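ビンピッキングのお試しキット、使っている人に話を聞いてきました

箱の中からバラバラの物をつまんで、隣の箱へ移す。人間なら子どもでもできるこの作業を、ロボットアームに覚えさせるためのキットが出ていると聞いて、前からずっと気になっていました。名前は「Clavico」。アームは付いてこなくて、手持ちのアームにつなぐ制御ボックスと、ソフトと、学習用の手順書がセットになったものです。売っているのはPengという小さな会社で、私はそこのメールマガジンを去年の11月から取っています(読んでいるかと言われると、半分くらいです)。

カタログの文句はだいたい頭に入っているので、今回は売る側の話ではなく、使う側の話が聞きたい。そう思って問い合わせたら、Stullevcombeという共同工房で評価をしている方を紹介してもらえました。お名前は出さない約束なので、この記事では「担当さん」と呼ばせてもらいます。本業は小さな通販倉庫の設備担当で、週のうち何日かを工房で過ごしているそうです。

工房に着いたら、担当さんはまず作業台の脇の丸椅子をすすめてくれて、それから缶コーヒーをくれました。こういう取材はだいたい立ち話になるので、椅子があるだけでもう好印象です。

最初に聞いたのは、なぜこのキットだったのか、ということ。

「うちの倉庫って、扱う物が本当にバラバラなんですよ。文房具もあるし、お風呂用品もあるし、食品もちょっとある。同じ箱がずらっと並んでいるところなら、昔ながらの自動化でなんとかなります。でも、うちみたいなところはずっと後回しにされてきたんです」

それで、物の形をいちいち登録しなくていいものを探していたと。

「そうです。Clavicoは、人が動かして見せて、それを覚えさせるやり方なので。登録の画面で寸法を打ち込むのがない。あれ、私、大嫌いなんです(笑)」

わかります。私も以前、別のメーカーの講習で一日じゅう寸法を打ち込んだことがあって、夢に出ました。

ひとしきりその手の愚痴で盛り上がったあと、作業台のほうへ移動しました。使っているのは金属の箱がふたつ。手前と奥に並べて、クランプで留めてあります。担当さんがまず力を込めて話してくれたのが、意外にもこの「留める」の部分でした。

「最初に言いたいのはですね、箱は絶対に固定してくださいと。手順書にも書いてあるんですけど、ページの下のほうに小さく書いてあるんですよ。あれは最初のページに大きく書くべきです。アームって、壁に触ったときに箱ごと押すんです。ちょっとずつ。本人は悪気がないから、どんどんずれていく」

本人、という言い方がいいですね。

「本人ですよ、もう。朝来たら挨拶してますから」

位置の目印は、台に貼った青いテープ。専用の治具のようなものが付いてくるのかと思っていたので、ここはちょっと拍子抜けしました。でも担当さんに言わせると、テープがいちばんいいんだそうです。

「剥がせるし、貼り直せるし、安い。最初はきれいな樹脂の枠を作ったんです。で、箱を替えるたびに枠も作り直しになって、もういいや、と。クランプだって、ホームセンターに売ってるようなのでいいんです」

では、中に何を入れるのか。これが今回いちばん聞きたかったことでした。キットには練習用の物のセットが付いてくるのですが、担当さんは早い段階でそれを棚にしまってしまったそうです。

「付属のセットは、優等生ばっかりなんですよ。四角いとか、丸いとか、つかみやすいとか。それで成功率が上がっても、倉庫に持っていったらガクッと落ちるに決まってるじゃないですか。だから家とか事務所とか、その辺にある物を入れてます」 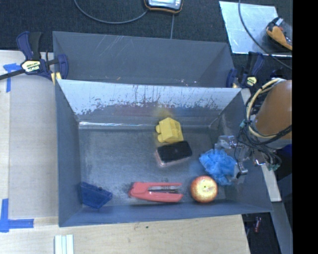

ボディパフにリンゴ、赤いホチキス。手前の箱の中身と、パフの横まで下りたグリッパー

たしかに、見事に統一感がありません。「ホチキスとリンゴが同じ箱に入っている会社って、あります?」と聞いたら、「うちです」と即答されました。

選び方には、担当さんなりの考えがあるようです。

「まず、パフ。あの網のくしゅくしゅしたやつ。あれは入れておくといいです。どこをつまんでも一応つまめるんですよ。だから簡単だと思うでしょう。ところが、つまんだあとに形が変わる。持ち上げたら下がびろんと伸びて、箱の縁に引っかかったりする。つかむのは簡単で、運ぶのが難しい物の代表です」

反対に、つかむほうが難しい物は何かと尋ねると、少し考えて、ホチキスの名前が挙がりました。

「横倒しになると、つかむ場所がけっこう限られるんです。しかも壁と平行に寝てたりすると、指をどっちから入れるかで迷う。人間は無意識にくるっと手首を返しますけど、アームにはそれを見せてやらないといけない。私も見せるのが下手で、最初のころは自分の手首がつりそうになりました」

リンゴはどうかというと、これは力加減の練習になるのだとか。強く挟めば傷むし、弱いと転がる。「転がった先がまた、隅なんですよねえ」と担当さん。隅に行った物は、どんな形でも急に難しくなるのだそうです。壁が邪魔をして、指の入る隙間がなくなってしまう。

「だから私は、見せる練習の半分くらいは壁際でやってます。真ん中でばかり練習すると、真ん中しかできない子になるので」

とうとう「子」になりました。

もうひとつ、箱が金属であることも地味に効いてくるそうです。色の明るい物を置くと、壁にうっすら映り込む。カメラで見ているソフトのほうは、それをもうひとつの物だと思ってしまうことがある。

「黄色い物が特にそうで、壁のところに何かいるぞ、と。それで何もないところをつかみに行くんです。健気でしょう。白いプラスチックの箱に替えれば楽なんですけど、うちの倉庫は金属の箱なので、ここは替えませんでした。楽なほうで練習しても、しょうがないんで」

箱と似た色の物にも、同じような苦労があるようです。灰色の箱の暗いところに濃い青の物を置くと、途端に見落としが増える。照明を足したら少しよくなったけれど、足しすぎると今度は金属が光る。「照明だけで一週間つぶしました。誰も褒めてくれませんでしたけど」とのこと。ここで褒めておきました。偉いです。

さて、みなさんが気になるであろう、成績の話です。Clavicoには「100回チャレンジ」という評価モードがあって、つかんで隣の箱へ移す動作を100回続けて、成功した数を出してくれます。担当さんの最初の結果は、56。

「いやあ、半分ちょっとですよ。正直、返品しようかと思いました」

それでどうしたのかと聞くと、Pengのサポートに電話をしたそうです。そうしたら、見せたお手本のデータを送ってくださいと言われた。送ったら、二日後に返事が来た。

「お手本が速すぎます、と。私がせっかちなもんで、さっさっと動かして見せてたんですね。しかも毎回ちょっとずつやり方が違う。今日は上から、明日は横から、みたいに。それじゃ覚えるほうも困りますよね。新人さんに教えるときと同じだなと思って、ちょっと反省しました」

そこから、ゆっくり、迷わず、同じ物は同じ方向から、という自分ルールを作って、お手本を撮り直した。その積み重ねが、取材の日の時点で3395本になっていました。画面の隅に数字が出ていて、私が「うわあ」と声を出したら、担当さんはちょっと得意そうでした。

3395本。毎日こつこつ、物を置いて、つまんで、移して、また戻して。想像するだけで肩が凝ります。

「慣れますよ。ラジオ聴きながらやってます。ただ、集中が切れたときのお手本はやっぱり質が悪いので、変だなと思ったらその場で消します。消すボタンがね、大きくていいんですよ、これ。そこは本当に褒めたい」

今の成績も聞いたのですが、「もうちょっと良くなってから言わせてください」と教えてもらえませんでした。最初の数字はあっさり言うのに! でも顔を見るかぎり、悪くはなさそうです。

褒めたいところが出たので、ついでに不満も聞いてみました。こちらは、聞いたことを後悔するくらい出てきました。

まず、ケーブル。アームのまわりには太いのと細いのが束になって沿っていて、ところどころテープで巻いてあります。

「配線の案内が弱いんです。つなぎ方は書いてあるけど、まとめ方が書いてない。アームって動くじゃないですか。動く物に線を沿わせるのは、ちゃんとしたコツがいるんですよ。余らせすぎると引っかかるし、きつくすると抜ける。せめて写真を何枚か載せてほしい」

次に、手順書の日本語。翻訳の調子がところどころあやしくて、「指を幸せな位置に戻す」という一文があるそうです。見せてもらったら本当にありました。たぶん初期位置のことだと思うのですが、担当さんはすっかり気に入ってしまって、工房では初期位置のことを「幸せな位置」と呼んでいるとのこと。私も帰り道に、自分の幸せな位置はどこだろうと考えてしまいました。たぶん、こたつです。

それから、ソフトの更新。更新のたびに設定の一部が元に戻ってしまうらしく、これには少し声が低くなりました。

「グリッパーの閉じる強さが初期値に戻るんですよ。気づかずに動かして、リンゴをひとつだめにしました。いや、食べましたけどね。食べましたけど、それは直してもらわないと」

この件はPengにも伝えてあって、次の版で直すという返事はもらっているそうです。私からもメールで確かめたところ、同じ答えが返ってきました。

ほかの製品と比べたことはあるのでしょうか。担当さんは、Andwoodのレンタル機も2か月ほど、と言いかけて、「いや、きっちり2か月ですね、契約が2か月だったので」と言い直しました。几帳面な方です。

「Andwoodのほうは、最初から賢いんです。箱を置いて電源を入れたら、もうそこそこ取ってくれる。感動しますよ、初日は。ただ、苦手な物があったときに、こっちでできることが少ない。直してくださいって頼んで、待つ。Clavicoは初日がひどいかわりに、自分で育てられる。どっちがいいかは、その人の性格じゃないですかね」

担当さんはどちらの性格ですか、と聞くまでもない気がしましたが、一応聞きました。

「待てないほうです」

ですよね。

このあたりで、向いている人と向いていない人の話になりました。読んでくださっている方には、たぶんここがいちばん役に立つと思うので、少し長めに書いておきます。

担当さんの考えでは、すでにアームを持っていて、なおかつ毎日少しずつ触れる人がいる職場なら、試す価値は十分にある。逆に、月に一度しか触れないとか、担当者がしょっちゅう替わるとかだと、厳しいだろうとのことでした。

「お手本って、癖が出るんですよ。私の癖で覚えてるところに、別の人の癖が混ざると、しばらく調子が悪くなる。一度、工房の仲間が手伝ってくれたことがあって、ありがたかったんですけど、その人、左利きだったんです。アームの動きが、なんかこう、遠慮がちになっちゃって」

遠慮がちなアーム、ちょっと見てみたい気もします。

それと、広い場所はいらないけれど、片づけなくていい場所はいる、とも言っていました。会議室の机で始めて、会議のたびに片づけていた時期があったそうで、戻すたびに箱の位置が微妙に変わって、成績もそのたびに変わった。工房に場所を借りたのは、それが理由だったようです。

「置きっぱなしにできる台がひとつあるかどうか。それだけで全然違います。買う前に確認するのは、予算よりそっちかもしれない」

私も途中で、お手本を撮らせてもらいました。手元の操作器具を握ると、アームがついてくる。思ったより軽くて、思ったより怖いです。箱の縁に当てたらどうしようと、そればかり考えて、変な汗をかきました。狙ったのは、角ばった黄色いブロック。つまむところまではよかったのに、持ち上げる途中で欲が出て、向きを直そうとして、落としました。

「今のは消しましょう」

担当さん、大きいボタンを迷わず押しました。二度目はゆっくりやって、なんとか隣の箱へ。「これは残します」と言ってもらえたときの嬉しさといったら! つまり、3395本の次の一本は私のお手本です。成績が落ちたら、私のせいです。

最後に、この先どうするつもりかを聞きました。倉庫に入れる予定はあるのか、それともまだ工房で続けるのか。

「まずは返品の仕分けの、いちばん暇な時間帯に置いてみようかなと。忙しいところに入れると、みんなに嫌われちゃうんで。嫌われたら終わりなんですよ、ああいうのは。最初は、暇なときにちょこちょこ動いてて、通りがかりに見てもらえるくらいでいい」

名前を付けたりはしないんですか、と聞いたら、もう付いているそうです。ただ、恥ずかしいから書かないでくださいと言われたので、書きません。かわいい名前でした。

次にお邪魔するときは、倉庫のほうを見せてもらう約束をしています。リンゴを持っていくつもりです。

2023年3月19日(日)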